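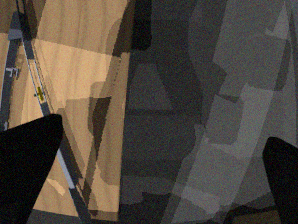
Picking a gripper before buying one

Urs Schwaiger and Shu-fen Chiu have been comparing grippers at Fusbridge since March, and most of that work has been done in simulation. The view from the wrist, with the two black fingers coming up from the lower corners, is what they look at for much of the day.

"You get used to it quickly," Schwaiger said. "The left finger looks bigger than the right one, so you stop trusting your eye for the middle. I go by the gap."

The company wants one gripper for its small parts cell. Two are left on the list, a parallel model from Oberholzer and one with softer fingertips from Armont. Each gets 50 tries at the same pick, with the same arm and the same controller settings.

Chiu wrote the test script. She said the hard part was deciding what to count as a failure.

"If the part slips and the gripper still has it at the end, is that a pass? Urs said yes. I said no. We ended up with a separate column for it."

So far the Oberholzer has done better on rigid parts. The Armont is more forgiving when the approach is off by a few millimeters, but it closes more slowly, and Schwaiger thinks that will matter on the line.

Neither of them puts much weight on how the simulation looks. The shadows are blocky and there is grain over everything. Chiu left it that way on purpose.

"I could turn the quality up, and then every run takes longer. The small yellow piece still stands out and the fingers are dark. For this test I can work with that."

She is more careful about contact. The friction values came from Edeltraud Kaufmann at Stostum, who measured sample pads on a bench there. Before that they were using defaults, and Chiu threw those early results away.

The camera position was also an argument. Schwaiger first had it 8 centimeters farther back, where it showed more of the fingers. He moved it in after Lorenz Danzer, who will run the cell, pointed out that the real mount would not fit there.

"He was right - I had put it inside a cable bracket," Schwaiger said.

Bench trials with both grippers come next. Chiu expects the order to hold for rigid parts. For the thin ones she would not guess.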